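Section 5. Preparing and painting moulded plastic parts

Please read the whole section before you open the primer. It is written for the Gilchrist water-based paints, but most of the steps are the same for other makes. For metal parts, go to the next section.

You will need: washing-up liquid, a soft brush, lint-free cloths, abrasive paper (one medium sheet and one sheet of 2,000 grit), Cena plastic primer, and your paint.

CAUTION: Open a window before you start. Primer fumes can give a headache, also when the smell is weak.

Washing

1. Take the parts out of their packing and remove all labels. If glue stays behind, rub it with a drop of cooking oil and leave it for a moment.

2. Mix lukewarm water with a little washing-up liquid. Hot water is not suitable, it can bend thin parts.

3. Brush every part on both sides. New plastic often carries a film from the mould which you cannot see, and paint does not hold on it.

4. Rinse two times with clean water and stand the parts on their edge on a cloth. Let them dry overnight.

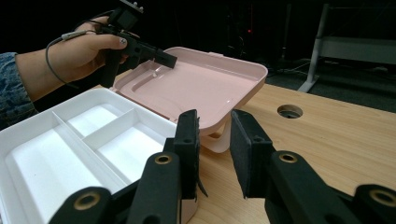
5. From this moment touch the parts only by the inside or by the rim. A fingerprint on the outer surface will show later as a dull spot in the paint.

Sanding

6. Sand with the medium sheet, without pressure, in small circles. You want the shine to go away, no more than this.

7. Wipe with a damp cloth, let dry, and look at the part against a lamp. Where it still shines, sand again.

Note: On pegs, tabs and other places where two parts must fit together, do not sand and do not paint. Cover them with masking tape. A layer of paint is enough to make the fit too tight.

Priming and painting

8. Shake the primer for 2 minutes.

9. Spray one thin coat from an arm's length. Begin the spray beside the part and finish it beside the part, so that no drops fall on the surface.

10. When the primer is dry, apply two coats of colour. For pale colours such as Gilchrist 524 you may need one more.

11. If you feel dust in the last coat, take it down with the 2,000 grit sheet, used wet. 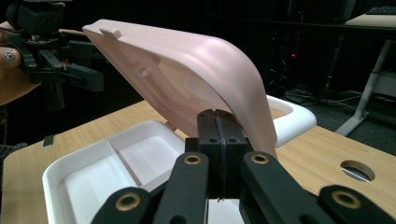 Kane Ellery has written to us that he warms the paint tin in a bowl of tap water before step 10, and that his coats became much more even since then. We have tried it with the tins and agree. Do not do this with spray cans.

CAUTION: Do not speed up the drying with a hot air gun. A hair dryer on the cold setting is allowed.

12. Remove the masking tape while the last coat is still a little soft, and pull it slowly back over itself.

Last updated: March 10, 2019

Comments

Bamon: Does step 6 also apply for textured plastic? I would lose the grain.

Jallwood Workshop: For textured parts leave out the sanding and wash them twice. The primer holds well enough on the grain.

Guest: I painted in August in the shed and the paint dried before it could flow out. Next time I will do it in the evening.

Contact | © Jallwood Workshop | Back to top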